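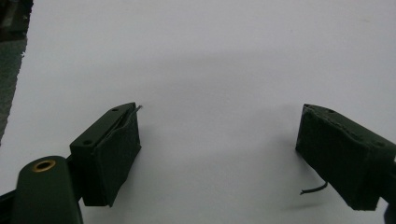 The Lomeck table board is made for people who have one good table and too many uses for it. It lies on top of the table you already own and gives you a flat working area that can be wiped down and put away at the end of the day. We supply it in white as standard. Dark green against plain white is easy to pick out, and the same goes for pins, seeds, screws, threads and most of the other small things that get lost on a wood grain. Customers who want a darker board can order slate grey, but we sell very few of them.

Lomeck table board, standard size
Length: 800 mm
Width: 600 mm
Colours: white, slate grey
Underside: four cork pads, fitted
Edges: rounded, sealed on all sides
Price: £172, including the storage sleeve
Order name: Lomeck Standard

Lomeck pair
Two standard boards with a joining strip
Price: £265, including two storage sleeves
Order name: Lomeck Pair

The pair is two ordinary boards and can be used as such. The joining strip pushes into a groove along one long edge of each board and holds them level with each other. It does not lock. If you lift one board while the strip is in place the other will not come with it, so take the strip out before you move anything.

What it is for

Most of our boards go to people who sew, repair things, make models or pot up plants indoors. A good number go to village halls and schools, where the tables are old and have been written on, glued to and cut into for years. A board gives each table a clean top for an afternoon without anyone having to sand or varnish it.

It is a working surface for light and medium jobs. You can cut paper on it with scissors held above the surface, mix filler on it, lay out patterns, sort stamps, roll out clay and take a clock to pieces. You can stand a sewing machine on it. You should not saw on it, hammer on it or use it under a hot iron. A craft knife will mark it, and the marks do not come out. If you do a lot of knife work, put a cutting mat on top.

We are often asked whether it can be used for pastry. The surface can be washed with soap and water like any kitchen top, and several customers do use theirs for baking. We do not sell it as a kitchen board, though, and a board that has been used for paint or glue should never go back to food.

Choosing a size

Measure the flat part of the table top, leaving out any moulding or rounded edge. The board should sit wholly on the flat part with a little of the table showing on every side. A board that overhangs will tip as soon as somebody leans on it. If your table is smaller than the standard size, do not be tempted to make do.

We used to sell a half size called the Lemen. It was stopped in May because the supplier of the smaller cork pads closed, and we have not found another pad that grips as well. We still hold spare sleeves for the Lemen and will go on doing so while they last. Please ask by letter or telephone, as they are not on the order form.

For a long table, the pair is better value than two single boards. For a round table, a single standard board is the only one we would suggest. Sit at the table with a sheet of newspaper cut to size before you order – it is a simple check and it saves a lot of returned parcels.
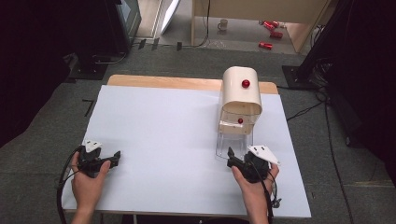

Think as well about which way round you will use it. With the long edge towards you there is room for both arms and for a lamp or a tool stand to one side. With the short edge towards you the far end is hard to reach when seated, but it suits two people working opposite each other. The cork pads are set in from the corners and sit the same way in either position.

Height matters too. The board raises your working level slightly, and on a table that is already high this can be enough to make your shoulders ache after an hour. A cushion on the chair is the usual cure. On a low coffee table the opposite is true and the extra height is welcome.

Setting it up

Clear the table and wipe it dry. Any grit left under the board will work its way into the table top, and the cork will not protect you from that. Hold the board by its two short edges and lower it straight down. Do not slide it into place. Once it is down, press on each corner in turn. If it rocks, the table is not flat, and you can put a folded piece of card under the pad at the low corner.

New boards have a thin film on the upper surface. Peel this off before use, starting at a corner. Boards stored with the film on for more than a year can be awkward to peel, and warming the corner gently with your hand helps.

On a polished table we recommend a thin cotton cloth between the board and the wood if the board is going to stay there for more than a few days. Cork can leave a faint dull patch on fresh wax or French polish. It generally buffs out, but the cloth is easier.

On a glass table, use the clear pads sold under Spare parts below. Cork slips on glass.

Cleaning

Warm water with a drop of washing-up liquid will deal with most things. Wipe with a damp cloth and dry with another. Do not put the board in a sink or bath or leave it standing in water.

Poster paint and school glue: let them dry, lift what you can with a fingernail or an old plastic card, then wash.

Ink: blot first. Ballpoint usually comes off with methylated spirit on a rag. Permanent marker mostly comes off, though a pale shadow may be left on a white board.

Oil and grease: neat washing-up liquid, left for a few minutes.

Wax: scrape gently when hard.

Two-part adhesives: we know of nothing that removes these once set. Use a sheet of greaseproof paper underneath.

Never use wire wool, scouring powder or bleach. Cream cleaners are a matter of opinion. Used now and then they do no harm we can see. Used every week they will take the shine off the middle of the board and leave the edges as they were.

Storage

Keep the board in its sleeve, standing on a long edge, behind a door or wardrobe or in the gap beside a cupboard. Do not lean it at a steep angle for months at a time as it may take on a slight bow. A bowed board can be put right by laying it on a flat floor with the curve upwards and a few heavy books in the middle. Leave it for a week.

Lofts and sheds are not suitable. The sealed edges keep out spills and splashes but they are not meant for frost or standing damp.

The sleeve is unbleached cotton with a flap at one end. It can be machine washed at a low temperature. Early sleeves had a button fastening, and the present ones have a tape tie – the buttons were scratching the boards.

Spare parts and extras

Cork pads, set of four, self-adhesive
Clear pads for glass tables, set of four, self-adhesive
Joining strip
Storage sleeve, standard
Raised edge, clip-on, for one long side

The raised edge is a low lip that clips along the back of the board and stops beads, bulbs and pencils rolling off the far side. It fits the standard board in either colour. It cannot be used on the same edge as the joining strip.

Pads should be replaced when they start to crumble or when the board begins to move about under your hands. Pull off the old ones, clean the spot with methylated spirit, let it dry and press the new ones on. Give them overnight before using the board.

Prices for spares are on the current price list, sent free on request.

How it compares with the Jacobs board

Customers who have bought from us for a long time will remember the Jacobs, which we sold before the Lomeck. It was thicker and a good deal heavier, with square edges and felt underneath. It was a sound board and plenty are still in use. The Lomeck is lighter to carry, has better edges and stays put more firmly. The Jacobs stood up better to rough treatment, and if you have one in good order we see no reason to change it. New pads for the Lomeck will fit the Jacobs if you take the felt off first. The joining strip will not.

Ordering and delivery

Orders can be sent by post to Cillmont or placed by telephone during shop hours. We accept cheques and postal orders made out to Cillmont, and the main cards. Please say clearly which colour you want. Where no colour is given we send white.

White boards are normally sent out within a week. Grey boards are made up when ordered and take a month. Boards are too large for the ordinary parcel post and go by carrier, so somebody must be in to sign. If you have a neighbour who is at home during the day, give us the house number and we will put it on the label.

Check the corners before signing. Corners are where the damage happens, and the carrier will not consider a claim if the parcel has been signed for as sound. Keep the carton for a few days in case the board has to come back.

Unused boards with the film still on may be returned within a month for a full refund. We pay the return carriage if the fault is ours.

The guarantee is for five years against lifting edges, splitting and loose grooves. It does not cover knife marks, burns or stains.

Page revised 1999-07-31. Prices hold until the next list.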